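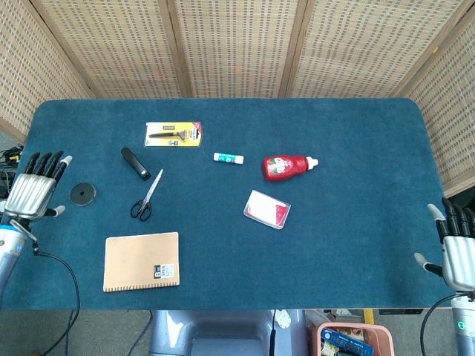

Most returns at the Gridton store come in with the package already opened, and the first thing we teach at the counter is how to lay them out before anyone touches the register. Use a surface with some grip. A carpet-like covering does well, and a dark one does better, for the simple reason that pale packaging stands out on it. The razor on its yellow card is an easy one: you can see the handle through the clear plastic, so you know what you are taking in. Leave it lying flat. I'll come back to blister packs in a few minutes.

[Pause. Ask who has worked a returns counter.]

Some background. Dasturico runs 16 small stores, and all of them sell the same kinds of goods: toiletries, batteries, kitchen bits, a little stationery. In August we went through 388 returned items at Gridton. We wrote down what came back, what shape the package was in, and where the item ended up. 300 of them went back on the shelf. The rest went to the discount bin or the trash.

The table matters more than I expected. The old counter was slick white laminate, 50 inches long, and it was shared with the gift wrap. Small things slid off it. Clear packages vanished on it. We moved the sorting to its own table in the back and put up a folding screen so customers in line weren't looking at open goods. The people at the Rampersad store liked that and did the same with a curtain.

Next part — the sorting itself.

Lay everything out before you decide anything. Keep one side of the table for items you haven't checked and leave the other side open. Space between items is fine. If two packages overlap, somebody will scan one and miss the other.

Check the seal first, then the card, then the item. With a blister pack, run a thumb along the edge of the plastic where it meets the card. If it lifts anywhere, the pack counts as open. Razors with a lifted edge don't go back out, at any price. We had arguments over this one and the rule is staying.

A creased card with a good seal is fine for the shelf. A missing hang tab goes to the bin unless you have the stick-on kind. Zodetti sends us those in rolls and they hold up well enough on light items. Don't use them on batteries.

[Hand out the one-page sheet. Give them a minute to read the back.]

Questions that usually come up: what to do with no receipt (same sort, different form), who signs the trash log (whoever is closing), and whether the bin can be marked down twice (yes, once a week apart). If there's time, go over the form. If not, it's on the back of the sheet, and the blank copies are by the door.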